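How to wash a car with two buckets

Most of the fine swirl marks you see on dark paint come from washing. Grit gets picked up in the mitt and dragged back over the panel. A second bucket keeps most of it off the car.

Fill one bucket with clean water and the other with water and car shampoo, going by the dose on the bottle. Put a grit guard in each. Park in the shade and let the bonnet cool.
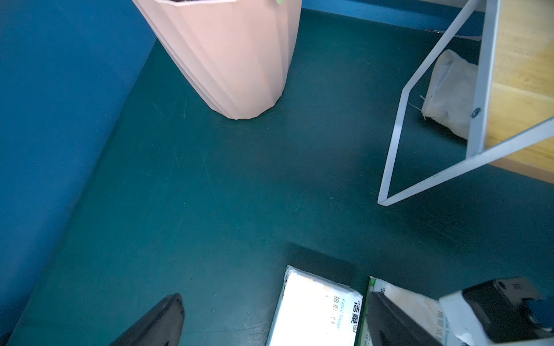
Rinse the whole car from the roof down, then do the wheels with their own brush and water. Load the mitt from the shampoo bucket and wash one panel in straight lines, using light pressure. Rub the mitt against the guard in the rinse bucket, squeeze it out, and go back to the shampoo for the next panel. Leave the sills and lower doors until last – that's where the worst dirt sits.
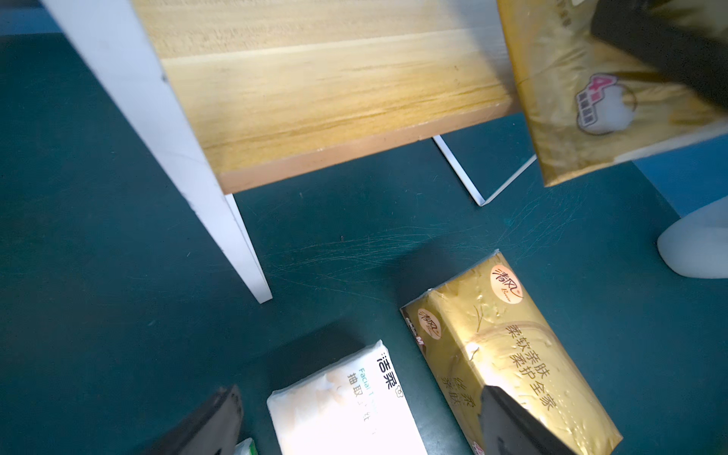 Reading time: 2 minutes

Change the rinse water when you can no longer see the guard. On a large estate that may mean twice.

Rinse with an open hose so the water runs off in a sheet. Dry with a large microfibre towel, laid flat and pulled towards you. If you drop the towel, use another one.

Door shuts and the fuel flap can be wiped with an old cloth at the end.

Kerstin Wiegand, Wultstead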